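3. Distortion of the worked canvas

3.1 Materials and working method

All panels were worked on Kavetti mono canvas from a single bolt, cut square along the thread and bound with cotton tape. The wool was Bermúdez crewel, used as a doubled strand in one mid-tone shade so that differences in dye take-up between shades would not affect the thickness of the yarn. Each panel carried 3,577 stitches, a number fixed by the working area of 49 rows by 73 columns. The selvedge ran vertically in every case and was marked with a running thread before work began.

Three forms of tent stitch were compared: half-cross, continental and basketweave. These look alike on the front of the work and differ in the path taken by the yarn on the back. Half-cross leaves short, upright stitches on the reverse and uses the least wool. Continental leaves long slanting stitches, all lying the same way. Basketweave is worked in diagonal rows and leaves alternate upright and level stitches which interlace. Chang-ho Yang worked all the panels, in order to keep hand tension as even as could be managed. Nine panels were completed, three for each stitch. They were worked in the hand without a frame, in sittings of similar length, and were stored flat between sittings.

Stitching was done by the stabbing method, with the needle taken fully through to the back before being returned to the front. The sewing method, in which the needle enters and leaves the canvas in one movement, was left out because it pulls the canvas threads sideways in a way that varies from worker to worker. Yarn lengths were kept short to limit thinning by wear, and ends were run under finished stitches in the same direction throughout.
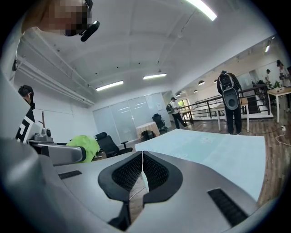
Why does tent stitch pull a square canvas out of shape?

Each stitch crosses one intersection of the canvas on the slant, and the pull of the yarn draws the two ends of that slant towards each other. One stitch has very little effect. When all the stitches in a panel lean the same way the small forces add up, and the canvas shears into a parallelogram with its long diagonal lying across the direction of the stitches. Sizing in the canvas resists the shear at first, but it softens with handling.

3.2 Measurement of skew

Skew was taken as the difference between a right angle and the angle at the lower left corner of the worked area. Each panel was laid face up on a level board, without pins, and left to relax overnight. The lengths of both sides and both diagonals were then read with a steel rule, and the corner angle was calculated from them. Readings were made by Elvira Villanueva, who had no part in the stitching and was given the panels under code letters. A second set was taken on the following Tuesday as a check on the first. Where the two sets differed, the mean was used.

The outer tape was removed before measuring. In early trials the tape held the margin square while the worked area sheared inside it, which caused the panel to cup and gave false lengths on the diagonals.

The half-cross panels showed the greatest skew, followed by the continental panels. Basketweave gave a mean skew of about 2 degrees, and no basketweave panel overlapped with any panel in the other groups. The ordering was the same in both sets of readings (see Figure 2).

Figure 2. Mean skew of worked panels by stitch type, before blocking. Bars show the range within each group.

3.3 Recovery after blocking

The panels were next damped evenly with a spray of cold water and pinned to a Jaser blocking board, using the printed grid as a guide. Rustproof pins were placed in the unworked margin, starting at the corners and then dividing each side in turn. Panels with heavy skew were first pulled by hand along the short diagonal. All were left face down until dry and were not steamed.
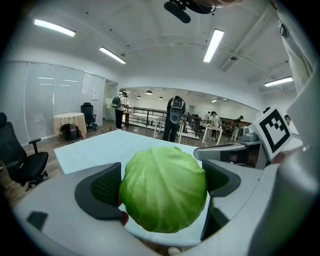 After the pins were removed the panels lay square, or close to it, whatever the stitch. The differences came back with time. Half-cross panels began to creep towards their earlier shape once they had been handled, and a single blocking was not enough to hold them. Continental panels crept less. In the basketweave panels no change could be read with the rule, which we put down to the interlaced backing: the upright and level stitches act on the canvas threads much as a second weave would.

Some caution is needed in applying these results to finished pieces. A pictorial design breaks the ground into small areas of colour, and basketweave cannot always be carried across them in long diagonal rows. The worked samplers in the Farstead collection, which we examined in November, show both stitches used side by side, with continental kept to outlines and narrow shapes. The edge between the two is often visible as a faint ridge. The present panels contain no such edges, and the effect of mixed stitches on skew is taken up in the next section together with the effect of working on a frame.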